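Adhesive hooks keep letting go of the wall in a rental – what am I doing wrong?

Posted by Xiaoyan Dai, 2/9/25

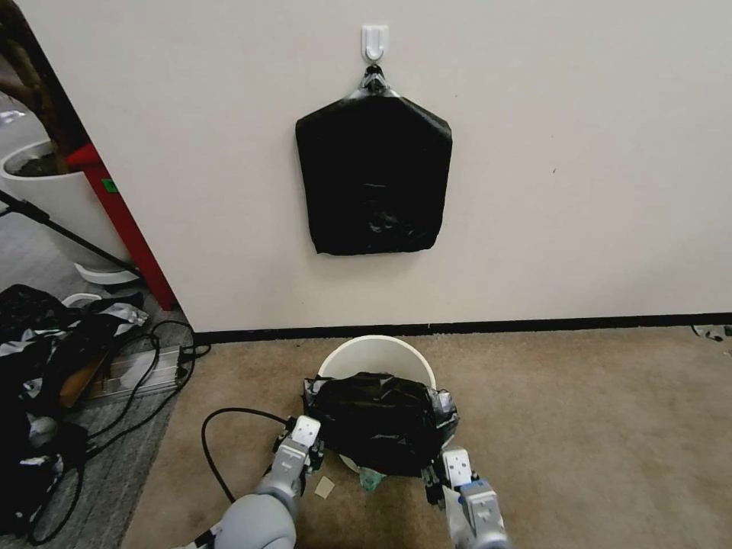
I moved into a one-bedroom in Lornden in May and the lease says no nails or screws anywhere. So I have been using the stick-on plastic hooks for bags, a dustpan, a light jacket and so on. Half of them stay up fine. The others come down after a week or two, usually at night, and one of them took a patch of paint with it the size of a quarter.

The walls are flat paint, probably done right before I moved in. I wipe the spot with a damp cloth, press the hook on and hang the thing. The package says the large ones hold 3 pounds and nothing I hang is near that. Is it the paint, the hooks or me? I would also like to know how to fix the bare patch before the landlord sees it. The deposit was $1000 and I want it back.

Jinfeng Zheng

Flat paint is part of it. It is a little chalky and the adhesive grabs the chalk instead of the wall. Fresh paint is worse, and most hook packages tell you to wait a week or more after painting.

Don't use a damp cloth. Use rubbing alcohol on a paper towel, let it dry all the way, then press the strip to the wall for 30 seconds. After that leave it empty for an hour. I leave mine overnight. Cleaning sprays leave a film, so skip those too.

For taking them down, pull the tab straight down along the wall, slowly, and keep a finger on the hook so it doesn't snap. If the tab breaks, warm the hook with a hair dryer and work dental floss behind it in a sawing motion.

For the patch: sand the edge lightly with 300 grit, put on a thin coat of spackle if you can feel a step, sand again, and dab on matching paint with a small foam brush. Ask the office what color they use. Mine had it written on a can in the boiler room.

Tianyou Shen

I gave up on these and got an over-the-door rack. 11 hooks, no adhesive. Doesn't help if your door is too thick, so measure first.

Wenjie Lei

Agree with the alcohol. One thing to add – the weight on the package is for something hanging flat against the wall. A jacket that gets yanked off every morning pulls outward, and that peels the top of the strip away. Put the things you grab often on a rack or the back of a chair and save the hooks for stuff that just sits there.

Also check whether the wall is on an outside corner or next to the shower. I had two fail in the bathroom last winter and none in the hall, same pack. Take a photo of the bare patch before you fix it, in case anyone asks how big it was.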